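This guide sets out how a department should plan and cost a tabletop manipulation cell before a purchase request is raised. It covers one arm, one gripper, two camera positions and the set of household items the arm will handle. It does not cover mobile platforms, for which a separate approval route exists.

## Before you begin

Obtain the room plan, the floor loading certificate and the current framework price list from Trustmont. Requests that arrive without the price list are returned unread.

## Step 1: Write down the task

State in one sentence what the arm is expected to do, for instance "move a soft item from the table to a plate". The gripper, the cameras and the table all follow from that sentence, and a vague one tends to produce an expensive order. Soft goods deserve a separate line. A plush bottle gives way under the fingers and calls for a gripper whose closing force can be set in software. Fillberg and Rana both quote for such grippers, but only Rana includes the spare finger pads in the base price.
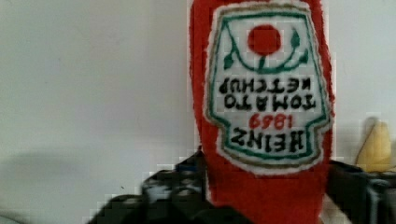 One reader wrote to say that their department had bought the stronger gripper first, on the grounds that it could always be turned down, and then found that its lowest setting was still too high for fabric items. They asked that the guide recommend a loan unit before any order. We agree, and a loan period should be requested in writing with the first quotation.

## Step 2: Fix the size of the table

Draw the arm's reach on paper at full scale and lay the intended items on it. Appliances take more room than expected: a toaster oven needs its own depth and clear space for the arm to approach the front. Order the top with mounting holes already drilled. Drilling on site was charged at 200 pounds per visit in the last round, and most departments needed 2 visits.

Allow for cable slack at this stage as well. A cable that runs outside the arm will pass over part of the working area, and the layout should take account of it. 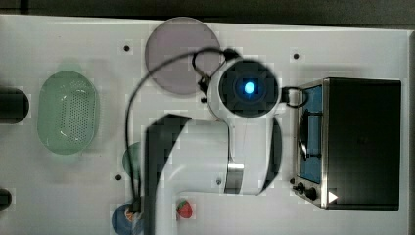 Could the cable kit be left out and bought later, another department asked, given that it appears as an optional line on the Meltix quotation? It can, although the later price does not carry the framework discount and the kit then needs its own purchase order.

## Step 3: Choose the camera positions

Budget for one camera at the wrist and one above the table. Each shows what the other cannot: from overhead, the arm may hide part of a plate or whatever lies beneath it, while a wrist view can be largely filled by the item being held. Include the overhead mount as a separate line, as it is often left off supplier quotations.

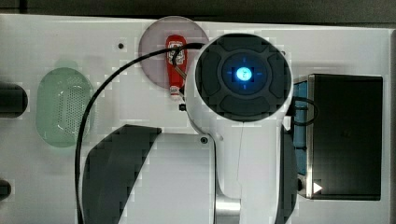

## Step 4: Cost the items to be handled

Toy kitchenware is cheap, and for that reason is frequently forgotten. Enter it as a consumable and not as equipment. A modest starting set would include:

- a frying pan and a slotted spatula
- a colander, a mug, a bowl and a plate
- toy fruit in several sizes
- one bottle in hard plastic and one in fabric

Buy 8 of any soft item that will be gripped daily. The June order for our own cell came to 649 pounds, including delivery and storage boxes.

## Step 5: Add the safety items

An emergency stop must be within reach of the operator's usual position, and its position must be marked on the drawing submitted with the request. Fixing rails, signage and the risk assessment are charged to the same budget code as the arm.

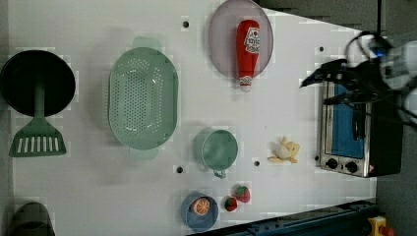
*Page last changed: August 2025*

## Step 6: Submit the request

Send the drawing, the task sentence and all quotations as a single file. Quotations must be valid on the date of submission. Where two suppliers are within the same price band, state which was preferred and on what grounds. Requests for a second arm should be made on a fresh form, quoting the reference number of the first.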